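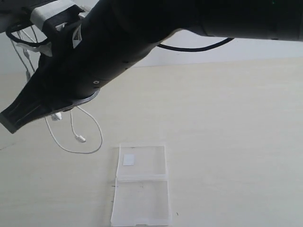

Residents of the Wikow district will pay more for water starting in February after the city utility board voted to raise rates for the first time in four years.

The increase will add $2 a month to the bill of a typical household, according to figures the utility released with the board's agenda. Larger homes and those with lawn irrigation could see a bigger change depending on how much water they use in the summer.

Board members approved the plan after a hearing that began at 6 p.m. and ran late into the evening. Most of the people who spoke were homeowners from the older streets near the Kovačević pumping station, where pressure has dropped several times since last spring.

The money will go toward replacing a cast iron main under Flevance Road. The pipe was laid 94 years ago and has broken twice this winter. The second break closed the road for a day and left 338 homes without water until the following morning.

"We can keep patching it, but every patch costs us a crew, a road closure and a boil notice," said Haris Đorđević, the utility's operations manager. "The new line should have been in the ground already."

Work is expected to begin once the ground thaws. Crews will start at the east end of Flevance Road and move west toward the pumping station. One lane will stay open during the day, and the road will be closed overnight on the blocks where pipe is being laid. Buses will be sent along Seria Street while the closures are in place.

Customers along the route will get a notice on their door at least two days before their water is shut off. The utility said most shutoffs should last less than a working day. Anyone who depends on water for medical equipment at home is asked to call the office ahead of time so a supply can be arranged.

Several speakers at the hearing asked why the cost was being spread across the district when the new main will serve only part of it. Đorđević told them that water from the Kovačević station reaches every neighborhood in Wikow and that a failure on Flevance Road lowers pressure well beyond the street itself.

Others asked about lead service lines. The current project covers only the main and the connections up to the property line. Pipes that run from there to the house remain the owner's responsibility, though the board agreed to look at a low-interest loan for owners who want to replace theirs while the street is open. A proposal is due before the end of spring.

The board also kept the discount for customers over 65 and for households that receive heating assistance. Those customers will see no increase this year. People who already get the discount do not need to apply again.

A separate request to raise the fee for new connections was put off after a builder with several lots on Seria Street asked for more time to review it.

The new rates will appear on bills mailed at the end of February. Customers with questions can visit the utility's front counter on weekdays from 8 a.m. to 4:30 p.m. Maps of the planned work are posted in the lobby and at the Wikow branch library.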